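발표자 노트: 집에서 만든 그리퍼로 유리컵 집기
공유 작업실 모임 발표용, 2026년 2월 10일
발표 시간 21분, 질문은 끝나고 받음

[시작]

인사는 짧게. 마이크 확인. 뒷줄에서 안 들리면 손 들어 달라고 한다.

오늘 이야기할 것은 제가 작업실 구석에서 만들고 있는 팔입니다. 이름은 세카우(Sekau)라고 붙였습니다. 뜻은 없습니다. 폴더 이름을 정해야 해서 그렇게 됐습니다. 관절 여섯 개, 그리퍼 하나, 손목 카메라 하나입니다. 목표는 건조대에 있는 컵을 집어서 선반으로 옮기는 것이고, 선반 부분은 아직 안 됩니다. 오늘은 집는 데까지만 말합니다.

처음부터 유리컵을 할 생각은 아니었습니다. 지난 11월까지는 나무 블록만 집었습니다. 블록은 잘 됐습니다. 그래서 컵으로 바꿨고, 바꾸자마자 거의 모든 것을 다시 만들게 됐습니다.

(여기서 손 들어 보라고 하기: 투명한 물체를 카메라로 잡아 본 사람?)

[기계 부분]

팔 본체는 베다멕스(Bedamex)라는 동네 가공집에서 판재를 잘라 왔습니다. 도면은 제가 그렸고 구멍 위치를 두 번 틀렸습니다. 두 번째 것은 줄로 갈아서 썼습니다. 지금 달려 있는 것도 그 판입니다.

그리퍼를 포함한 손목 앞쪽 무게가 845그램입니다. 원래 계획보다 무겁습니다. 카메라 브래킷을 두껍게 뽑은 것이 컸고, 케이블 고정 클립도 생각보다 무게가 나갑니다. 지금 브래킷을 벌집 모양으로 비운 버전을 뽑았더니 전체가 747그램까지 내려갔습니다. 대신 팔이 빨리 멈출 때 카메라가 떨립니다. 그래서 다시 845그램짜리로 돌아왔습니다. 떨리는 화면으로는 유리 테두리를 찾을 수 없습니다.

손가락은 좌우 대칭이고, 겉껍데기와 안쪽 패드가 따로 빠집니다. 패드는 소모품으로 봅니다. 나사 두 개로 고정하고, 갈 때는 손가락 전체를 떼지 않아도 됩니다. 처음 버전은 접착제로 붙였는데, 한 번 갈 때마다 저녁이 다 갔습니다.

[손목 카메라]

카메라는 손가락 사이를 내려다보게 달았습니다. 처음에는 천장에 하나 더 두려고 했는데 작업실 조명 레일과 자리가 겹쳐서 포기했습니다. 결국 손목 것 하나로 합니다. 가까이 갈수록 물체가 커지고, 마지막에는 바닥면 말고는 보이는 것이 별로 없습니다. 접근 각도를 정하는 일은 그 전에 끝나 있어야 합니다.

(다음 화면으로 넘기고 잠깐 기다리기)
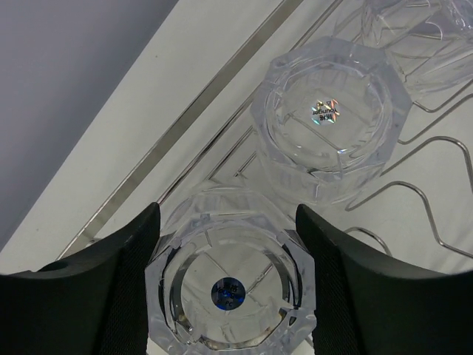 투명한 물체에서는 깊이 값을 믿지 않기로 했습니다. 깊이 센서를 빌려서 해 봤는데 유리 자리에 구멍이 나거나 뒤쪽 바닥 값이 나왔습니다. 그래서 일반 컬러 영상만 씁니다. 엎어 놓은 컵은 바닥이 카메라 쪽을 향하니까, 바닥을 통해 안쪽 벽과 테두리가 동심원으로 보입니다. 이 원들의 중심을 컵 중심으로 잡습니다. 바닥 한가운데 붙은 스티커도 도움이 됩니다. 앞의 컵은 파란 동그란 것, 그 뒤의 컵은 네모난 홀로그램인데, 홀로그램은 보는 각도에 따라 색이 변해서 색으로 찾으면 안 됩니다. 저는 떼지 않고 씁니다. 다만 스티커만 보고 찾게 만들면 스티커 없는 컵에서 바로 실패하므로, 원을 먼저 찾고 스티커는 확인용으로만 둡니다. 팔각 컵이라 바깥선은 원이 아닙니다. 바깥선으로 중심을 맞추려고 했던 코드는 지웠습니다.

철망도 문제입니다. 철사가 유리 바닥을 지나면서 휘어 보입니다. 선 검출을 돌리면 이 선들이 컵 윤곽선과 섞입니다. 긴 직선은 먼저 찾아서 빼고, 짧고 휜 선은 점수를 낮게 줍니다. 구불구불한 철사 부분은 지금도 가끔 컵으로 착각합니다. 해결 못 했습니다. 질문 시간에 좋은 방법 있으면 알려 주세요.

[잡는 순서]

순서는 단순합니다. 컵 위쪽에서 한 번 멈추고 중심을 잡습니다. 손가락을 컵보다 조금 넓게 벌린 채로 내려갑니다. 다시 중심을 확인합니다. 어긋나 있으면 올라가서 처음부터 합니다. 맞으면 닫습니다.

벌리는 폭은 여유를 너무 주면 안 됩니다. 건조대에 컵이 붙어 있으면 손가락 바깥쪽이 옆 컵을 밉니다. 여유를 한쪽에 8밀리미터로 두었더니 제 컵들 간격에서는 괜찮았습니다. 컵이 다르면 다시 재야 합니다.

닫을 때는 위치가 아니라 모터 전류를 봅니다. 전류가 정한 값을 넘으면 거기서 멈추고, 그 위치를 유지합니다. 각진 컵은 면에 닿을 때와 모서리에 닿을 때 전류가 올라가는 모양이 다릅니다. 모서리에 닿으면 컵이 조금 돌아가면서 값이 한 번 떨어졌다가 다시 오릅니다. 처음에는 이걸 놓친 것으로 판단해서 손을 놓아 버렸습니다. 컵 하나가 그렇게 깨졌습니다. 지금은 값이 떨어져도 잠깐 기다립니다.

(이 부분은 천천히 말하기. 지난번 연습 때 너무 빨랐음.)

[소프트웨어]

제어 코드는 제가 쓴 것이고 이름은 나사사리(Nasasari)입니다. 파일 네 개입니다. 카메라, 중심 찾기, 팔 이동, 그리퍼. 서로 메시지로만 이야기하고, 하나가 죽으면 나머지는 멈춥니다. 다시 살아나도 저절로 움직이지 않습니다. 사람이 버튼을 눌러야 합니다.

녹화는 매번 합니다. 실패한 것도 지우지 않습니다. 파일 이름에는 날짜와 컵 종류, 조명 켠 개수를 씁니다. 조명을 안 적어 둔 초기 파일은 비교에 쓸 수가 없었습니다. 벽 쪽 등을 끄면 유리 모서리의 반사가 줄어드는데, 동심원도 같이 흐려집니다. 지금은 전부 켜고 합니다.

[비용과 자리]

부품은 중고가 절반입니다. 전원 장치는 옹(Ong) 것인데, 작업실에서 나눔으로 나온 것을 가져왔습니다. 팬 소리가 큽니다. 저녁에는 옆 책상에 물어보고 켭니다.

같이 쓰는 공간이니까 유리 작업할 때는 매트를 깔고 보안경을 씁니다. 깨진 조각은 일반 쓰레기통에 넣지 않고 문 옆 금속 통에 넣습니다. 이건 오늘 모인 분들도 지켜 주세요.

[남은 일]

선반으로 옮기기. 누워 있거나 기울어진 컵은 아직 시도도 안 합니다. 지금 프로그램은 원이 찌그러져 보이면 그 컵을 건너뜁니다. 손목을 기울여서 접근하는 동작을 만드는 중인데, 케이블이 짧아서 새로 만들어야 합니다.

도면과 코드는 작업실 공용 드라이브의 세카우 폴더에 있습니다. 브래킷은 두꺼운 버전을 뽑으세요.

(질문 받기. 시간이 남으면 패드 교체를 앞에서 보여 주기. 육각 렌치 챙길 것.)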